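Relatório de progresso - Projeto Ultusus
Entidade executora: Testik
Período encerrado em junho

1. Atividades realizadas

No período, a equipe concluiu a montagem do posto de teleoperação e iniciou a coleta de demonstrações da tarefa com cesto de vime e objeto verde sobre mesa branca. O operador conduz o braço à distância, e cada execução é gravada pela câmera de punho.
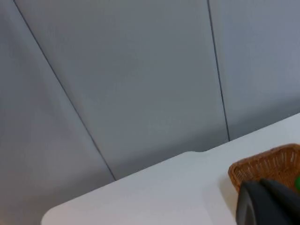
Foram registradas 2184 demonstrações, das quais 1540 passaram na revisão e seguem para o treinamento. As demais permanecem arquivadas - a maior parte por hesitação do operador na aproximação. O controlador fornecido pela Drollier foi recalibrado três vezes.

2. Esclarecimento solicitado pela Rahimi

O cesto é uma peça rasa, de laterais inclinadas, mantida como padrão nesta etapa.
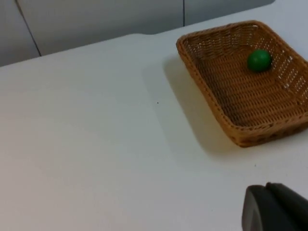 Por que não se adotou a condução manual do braço em toda a coleta?
A condução manual foi reservada ao treinamento dos cinco operadores, pois a mão do instrutor encobria parte das gravações.

3. Próximas etapas

Revisão do protocolo de aproximação e entrega do conjunto revisado à Rahimi.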